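Robotik-AG, drittes Halbjahr: Was lernt man da eigentlich?

13.09.2025

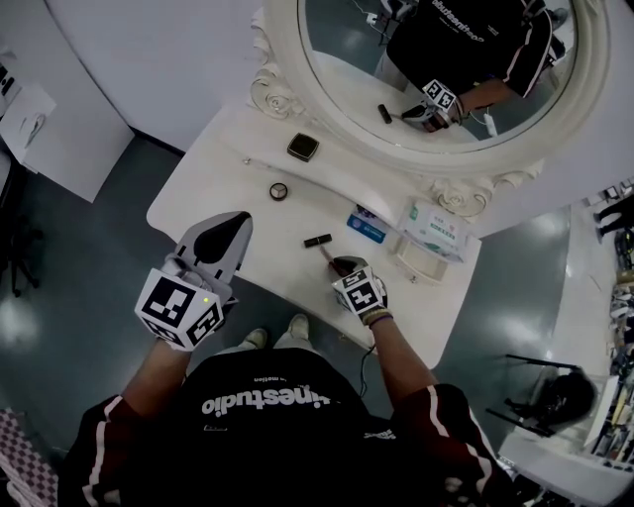 Seit August läuft an der Schule in Manberg wieder der Kurs, in dem Bewegungen von Hand vorgemacht und aufgezeichnet werden, damit ein Greifarm sie später nachmacht. Das Thema heißt diesmal »Schminktisch«. Hauke Rathjen, der den Kurs leitet, ist begeistert. Ich bin es nicht so ganz.

Mein Problem ist der Maßstab. 141 Durchgänge hat die Gruppe in den ersten Wochen gesammelt, und gefragt, wie viele davon brauchbar sind, bekam ich ein Schulterzucken. Über 30 wurden schon wieder gelöscht. Einen Lippenstift zu greifen und wieder abzulegen ist für eine Maschine schwer, das glaube ich gern. Aber wer entscheidet, wann es gut genug war? Ein Protokoll habe ich nicht gesehen, nur eine Tabelle mit Häkchen.

Dazu kommt der Wettbewerb in Brundness. Dort gibt es 20 Minuten pro Team, und der Tisch wird vorher umgeräumt. Was unser Projekt »Sidus« dann noch kann, wenn Dose und Spiegel woanders stehen, weiß im Moment keiner — ausprobiert wurde es jedenfalls nicht.

Die Schüler sind übrigens mit Ernst dabei, das will ich ihnen nicht nehmen. 13 haben sich angemeldet, und zwei haben mir die Kalibrierung besser erklärt als das Handbuch. Ich würde nur gern vor Brundness einen Testlauf mit fremdem Tisch sehen. Hauke will darüber nachdenken.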